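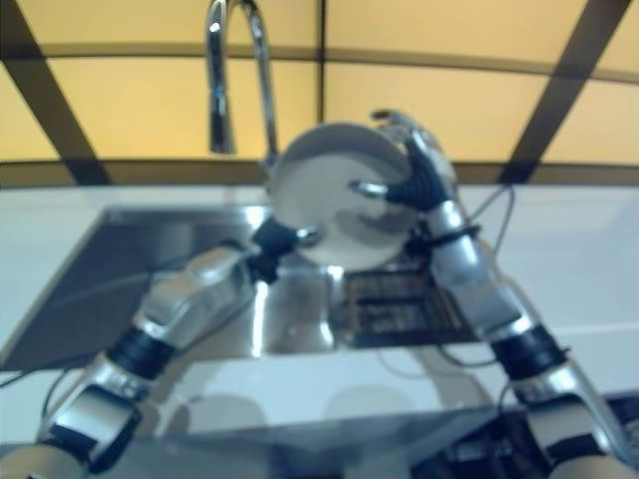

Oct 26, 2022

Home late, feet sore, writing this at the kitchen bench with toast because the sandwiches at the open day were gone by the time I got to the table.

So I went. Nataša Dimitriou has been at me since June to come and see what they do out at Cedik, and I ran out of excuses. It cost me a 469 bus, a change, and a walk along a road with no footpath. They gave me a sticker with my name spelled wrong and a brochure on very heavy paper. The brochure says "the home, reimagined" on the front. I have never once wanted my home reimagined. I'd like the back gutter fixed.

The first hour was talks. A man from Zarberg, who I gather put up a good part of the money, spoke about labour and the ageing population and looked straight at my row while he did it. He had a slide that said 145 household tasks. I put my hand up and asked how many of the 145 it could do today, in the building, with us watching. He said that was a great question. Then he took another question.

After that they split us into groups and we went through to the demonstration kitchen, all yellow light behind the counter, more like a cocktail bar than any kitchen I've washed up in. The job was the dishes. A plate, to be exact. Two silver arms, a hand on the end of each with proper fingers, and the plate held up over the sink between them. I will give them this much, it's an odd feeling to see a thing like that hold a plate. The thumb across the front is just where I'd put mine. Blagoje Đorđević, who was running our session, said the grip was the hard part and that people don't appreciate how slippery a plate is. I have been appreciating it for fifty years, thanks.

He was nice, though, I should say that. Tired eyes, no sales talk. I liked him a good deal more than the Zarberg fellow. I asked him whether it was working by itself or whether somebody was steering, and he said it depends on the task and on the day, and some of what we'd see would be one and some would be the other. I asked which this was. He said, "Bit of both." I wrote that on the back of the brochure so I wouldn't improve it in the retelling.

Questions I wrote down and didn't get to ask:
What does it do with a pan that's been left overnight?
Does it know a chipped glass when it picks one up?
Who wipes down the arms?
What happens if the cat gets on the counter?

A woman in our group did ask the price. 2444 a month was the figure, on a lease, and "indicative", and it wouldn't include installation. She laughed out loud, and then saw he was serious and looked sorry for it. For that money I could have somebody in most mornings and she'd tell me about her kids as well. I said so to Nataša on the way out and she said I was missing the point, it was for people who can't get somebody in, people up north or in places where there's no one to hire. I said the people up north had better have good internet, then. She didn't like that.

I've been turning it over since and I think she was half right. Mum in her last couple of years couldn't hold a plate. She could stand at the sink, she wanted to stand at the sink, but her hands were gone. Would she have wanted two metal arms at it beside her? She'd have hit them with a tea towel. But she didn't want me doing it either, and she put up with me. I don't know. I'd still want to see it do a whole load, start to finish, greasy ones and all, on a day when there aren't visitors. A plate held nicely is a long way from a clean kitchen.

There was a second room with a thing called the Prillar, which folds towels, or is going to. It was under a sheet. We were told it was being updated. Group of 6 of us standing there looking at a sheet, very polite, like a viewing at a funeral home.

Nataša drove me back as far as Papadopoulos and bought me a coffee, so we're friends again. She wants me to come to the spring one. I said I'd come if the Prillar has its sheet off.

Must ring about the gutter tomorrow. Also I left my good umbrella somewhere, either on the bus or in their cloakroom, and I'd rather it was the bus than have to phone them and be put on the mailing list. The dishes from last night are still in the sink. I'll do them in the morning.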